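Storage Bins: Frequently Asked Questions
Vodano Household Storage

What can I keep in an open bin?
Small and medium household items that you take out often. Anything fragile should be wrapped first, as the bins have no padding or dividers.

Are the sides straight or slanted?
Slanted. The opening is wider than the floor, so measure your shelf against the top of the bin. Leave 4 inches of clear space above it if you want to reach in without pulling it out.

Will the floor of the bin scratch?
Yes. Gray bins show pale scuffs where things get dragged or dropped. The marks don't affect use.

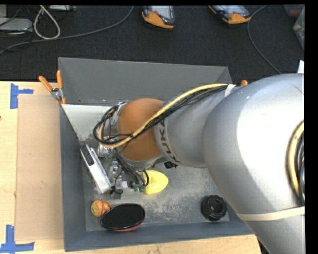 A felt liner slows this down. Cut it a little smaller than the floor so the corners lie flat.

How do I clean it?
Warm water and dish soap. Let it dry before you put anything back. Don't use scouring powder.

Can I put it on a wooden table?
Yes, but lift it when you move it. Sliding a full bin can mark the finish.

How much weight will it hold?
The standard bin is rated for 30 pounds, spread evenly.

Can I return a used bin?
Unused bins only. Write to Teresa Krawczyk in customer service and include your order number.

Page updated February 2023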